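Budari wants to teach robots to lay your table, one fork at a time

By Loan Kiều

I can lay a table in the time it takes the pasta to drain. I'd never given it a thought until Wednesday, when I spent an afternoon at Budari's workshop in Pisgate watching two robot arms being shown how to do it, and came home looking at my cutlery drawer with new respect.

Budari is a small firm (its desks are upstairs, the fun is all downstairs) and its current project is called Brakari. The idea is simple enough to explain to my mum, which I've since done. A person works the arms by remote control, does the job properly, and everything the arms do gets recorded. Do that enough times and a computer can start to pick up the pattern and have a go by itself. They call each run a demonstration. By the end of last week they had 3,464 of them saved, and 289 of those are place settings like the one I watched.

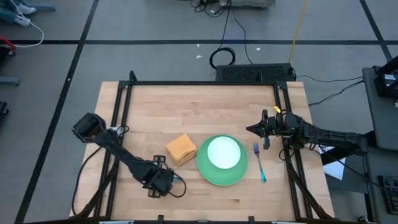 The Brakari table at Pisgate, with a napkin, two stacked plates and a fork between the arms.

I asked why you wouldn't just type in the instructions, and got a very patient look from Bednárik, the engineer who runs the demonstrations. You could, he told me, if the fork was always in exactly the same spot and the napkin never changed shape. But a napkin is a nightmare! Every time you put one down it lands a bit differently, and a person copes with that without noticing. That coping is what they're after. So the drivers are told to work naturally, and if they fumble something they're supposed to sort it out and carry on, because a robot needs to see how mistakes get fixed as well.

Not every fumble is kept, mind you. They've thrown out 322 runs since the project began, mostly for dull reasons like a recording that stopped early or a driver who forgot which layout they were meant to be doing. Bednárik admitted that a fair few of those were his.

The layouts change through the day too. Sometimes there's a bowl on the big plate, sometimes a smaller plate, and the cutlery gets moved about between goes so that the computer doesn't simply learn one spot on the table by heart. 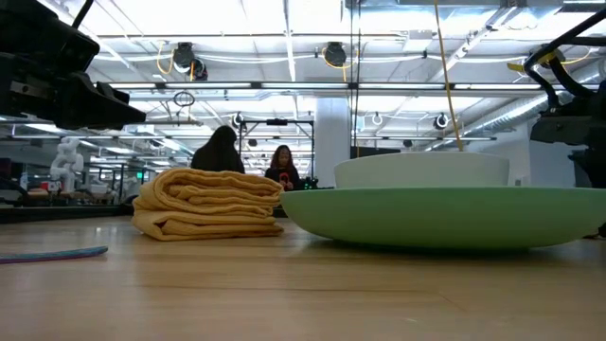
Down at table height: the yellow cloth and the green plate, with a white bowl on top.

What surprised me most was how physical it is for the drivers. I'd pictured somebody lounging with a games controller. Bednárik says new people come away from their first shift with stiff shoulders, and he makes everyone swap over after half an hour whether they fancy it or not. There's a bit of a knack to it, apparently. You have to stop thinking about your own hands and start thinking about the gripper, and you have to slow right down near anything thin. Forks are thin. Forks are also slippery, and they like to spin round when you get hold of them anywhere but the middle of the handle.

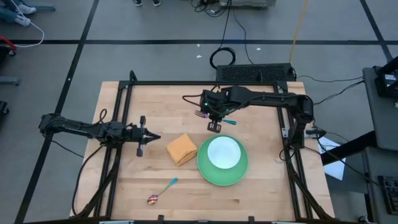

I was offered a turn, and I said yes before he'd finished asking. Reader, I was terrible. I chased a spoon across the table for what felt like a week, got it, cheered, and dropped it. My attempt has not been added to the collection.

The next goal is 2,000 place settings, which the team hopes to reach by March, and after that they'd like to try clearing the table as well as laying it. Bednárik thinks clearing will be harder because people leave things in such odd heaps. He should see my kitchen.

If you'd like to see the arms at work, Budari is planning an open afternoon at the Pisgate workshop once the next batch of recordings is done. There's no date yet, but I'll post it on this page when they let me know. Children are welcome with a grown-up, and yes, I did ask, visitors will be allowed a go at the controls.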